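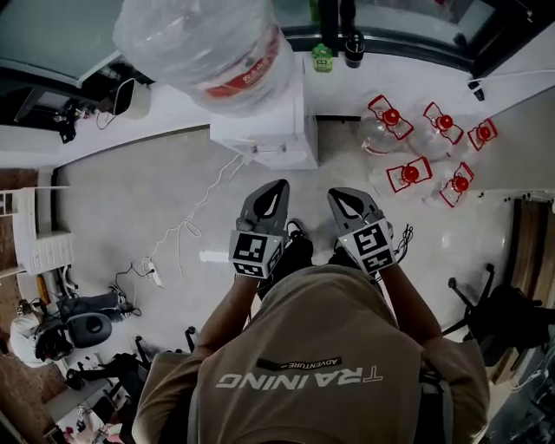

Terorex sells its hand grippers to firms that want robots later and haven't got them yet. Staff do their usual jobs with a gripper in each fist, the movements are recorded, and a machine is supposed to learn from them. I spent 90 minutes with a pair at Jirner's site in Moltesitz, and I came away less impressed than the brochure wanted me to be. Start with the cables, which run from the grippers down past your knees. With water jugs on the floor ahead of you, red handles up, you think about your feet more than a jug deserves. The marker cubes stick out as well, and I never quite stopped noticing them.

The fingers are the best part. They close evenly and the squeeze is easy to judge, though my wrists were complaining after 30 minutes. Konrad Fuchs, who looks after training at Jirner, reckons that passes by the second week. Perhaps it does.

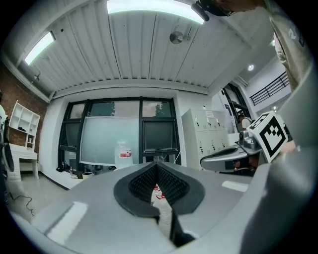
Agudelo Workplace Review, issue 2, page 30

The pads have a dense, bumpy rubber texture, and I have no quarrel with them. My quarrel is with the sales talk. Terorex says the kit "frees people for better work", but the staff I spoke to had been given no idea what that work would be. One asked whether she would be paid extra for teaching her replacement. She was told it would be looked at in April.

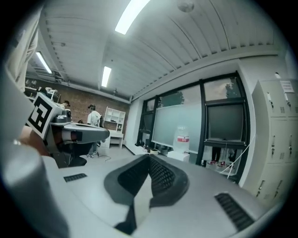
Two grippers in use, with the brick wall and windows behind.

As a tool it's decent: 2 stars out of 5 for comfort, more for grip. As a plan for a workplace I'd want it in writing - hours, breaks, who keeps the recordings - before anyone picked one up. Jirner has ordered more pairs. I'd have waited.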